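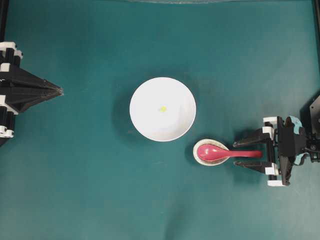
4.2 Setting Portions on the Flino Kitchen Scale

1. Place the scale on a flat, level surface. Press ON and wait for the display to read 0.
2. Set an empty bowl on the platform and press TARE.
3. Add food until the display shows the target weight. The maximum load is 1,000 grams, including the bowl.
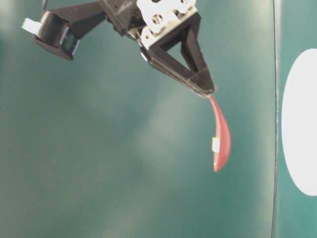 4. Press HOLD to keep the reading on the display after the bowl is lifted. The reading clears after 48 seconds.
5. To store the weight as a preset, press and hold SAVE until the scale beeps. Up to 11 presets can be stored.

CAUTION: Do not drop items onto the platform. Shock can damage the load cell. 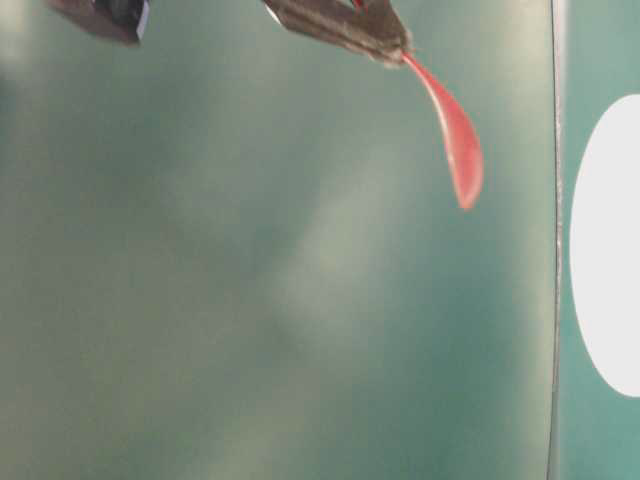
Fig. 4-2. Dark fingers, one with a red edge showing.

NOTE: If the display shows Err 2, remove the load and repeat step 1. Presets are kept when the batteries are changed.

6. Wipe the platform with a damp cloth. Do not immerse the scale.

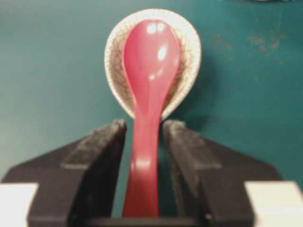 Can I change the unit after pressing TARE?
Press UNIT at any time. The tare value is converted and does not need to be set again.

Flino Rev. 1/13/22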